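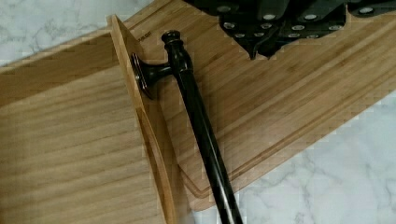

Gripper trials, April

Medberg wanted the Jarix two-finger gripper tried against our old Skála one, on kitchen things. The brochure promises 60 grasps without a miss. I'll believe it when Otakar Rusnák's log says so.

Wrist view, bamboo boards and the black-handled tool on marble. Glossy round handles are where I expect trouble, and the highlights along the shaft won't help the depth estimate either. The Jarix costs 2,717 more. So far I can't say what for.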